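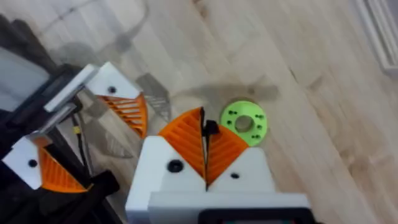
2025-01-03

I have given up on the sourdough. It had a good run, or at least a long one, and on the second day of the year I scraped the last of it into the green bin and felt the sort of relief I'd been expecting from the holidays.

The starter came from Hashini Gazi, who was moving to Hobart and giving away everything that wouldn't survive quarantine or her sister's car. Other people got the bookshelf. I got a jar of grey paste called Gerald and two pages of instructions, handwritten, with underlining.

For the first month I was insufferable. I said "hydration" at parties. I joined a forum where 2,000 strangers compare the holes in their bread, and I had opinions about the holes. I bought a proofing basket from a kitchen shop called Sorka that charges for parking, then a lame (pronounced "lahm", as I told anyone within reach), and then 300 grams of a rye flour so coarse it could have been used on the driveway.

The bread was fine. I want that on the record. Some of it was quite good, particularly the loaf I took to Faizal Pattinasarany's place in March, which he ate standing at the bench with too much butter and which I have been dining out on ever since. The trouble is that a loaf takes a day and a half, and my household gets through one before the kettle's boiled. By winter I was setting an alarm to fold dough. I have never set an alarm to exercise.

Then there was the discard. You feed the thing, you throw half of it away, you feel guilty, so you make crackers. Then pikelets. Then a chocolate cake with a faint whiff of home brew. My freezer still holds six bags labelled "discard – use soon" in the handwriting of an optimist.

I did try neglect first. I left Gerald at the back of the fridge behind the mustard for most of spring, hoping nature would take the decision out of my hands. He grew a layer of dark liquid and a smell like nail polish remover, and then, after one feed, doubled in size and lifted the lid off. I have friends with less resilience, and I'd include myself.

Anyway, the jar's been through the dishwasher twice and now has rubber bands in it. I messaged Hashini to confess, and she wrote back that she'd killed hers before she'd even unpacked and had been meaning to ask me for some.

The bakery near the station does a decent seeded loaf, sliced if you ask. I bought one this morning and had it toasted with Vegemite by half past eight.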